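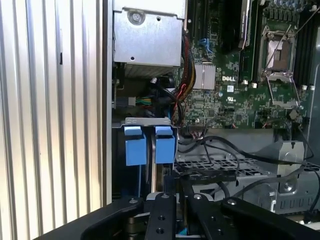

## Moving my notes out of Gaverley

I finally moved my notes out of Gaverley last month. The yearly price had gone up to $79, and search got slow once I passed 2,000 notes.

The export took 4 tries. It kept stopping at notes with tables in them, so I pulled those out by hand — 60 in all — and ran it again.

Everything is in plain text folders now, and I open them with Akley. Tags came across fine. Links between notes did not, and Bogdan Stępień sent me a short script that fixed most of them. I still have to redo the recipes.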